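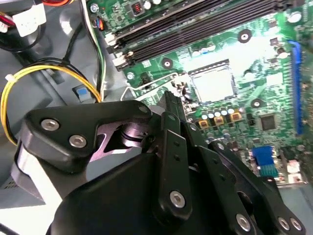 Trarken put robot arms on the teardown benches at its Brurngate shop in November, and the pay stayed where it was. I think that was a mistake. A gripper reaching toward a processor socket still needs somebody who knows what a bent lever means.

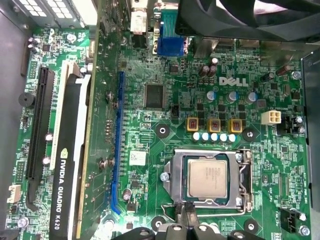
The 4 people on my shift used to strip computers. Now they watch, correct and take the blame when a board is scrapped. 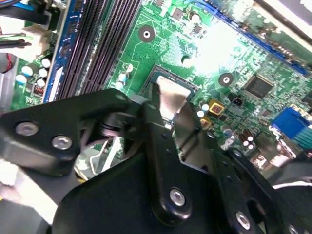
That is a different job, and a harder one to walk away from at 5. Trarken should pay for it.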